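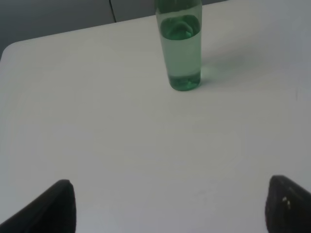 Green bottle with clear liquid, on white table.

Skalholm Table Top, Matte White
Item no. 401
Made by Wernar, sold in Canada by Zustgate

Skalholm is a table top for desks, kitchens and small work rooms. The colour is an off-white with a little grey in it, so it is calm for the eyes when you sit near a window. The finish is matte on the upper side and on all edges. We sell the top without legs, and you can choose the legs from our Nishimura series or use your own.

Surface
The matte finish does not give strong reflection from a ceiling lamp. It is comfortable for reading, drawing and sewing. Please know that a matte surface keeps finger grease longer than a glossy one, especially near the front edge where the arms rest. Wipe it with a soft cloth and warm water with a few drops of dish soap, then dry it with a second cloth. Do not use scouring powder, steel wool or the white melamine sponges, they make shiny spots which cannot be repaired.

Glasses, bottles and cups can stand on the top. For a hot pot please use a trivet. Coffee, beet juice and turmeric should be wiped on the same day.

Legs and mounting
The underside is already drilled for Nishimura legs. If you use other legs, the screws must not go deeper than the mark printed on the paper template in the box. Turn the top upside down on a blanket, fasten all screws by hand first, and tighten them after the legs are straight. One person can do the mounting, but for turning the table we recommend two.

The top can carry 100 kg when the weight is spread evenly. It is not made for sitting or standing on. Monitor arms with a clamp are allowed if you put the rubber plate between the clamp and the surface.

What is in the box
Table top
Paper template
Screws for Nishimura legs
Rubber plate
Care leaflet in English and French

Price and delivery
$300, legs not included. Delivery to the door is by truck, and the driver calls you in the morning. In an apartment building without elevator please write us before ordering, as the box is long and does not turn well in narrow stairs.

Warranty
3 years on the surface and the edges for home use. Scratches from knives and damage from standing water are not covered.

Questions about this product
Aoi Ikeda answers questions about sizes and legs. For spare screws and warranty please write to Itsuki Sasaki. The light grey version is sold out and will come back in September.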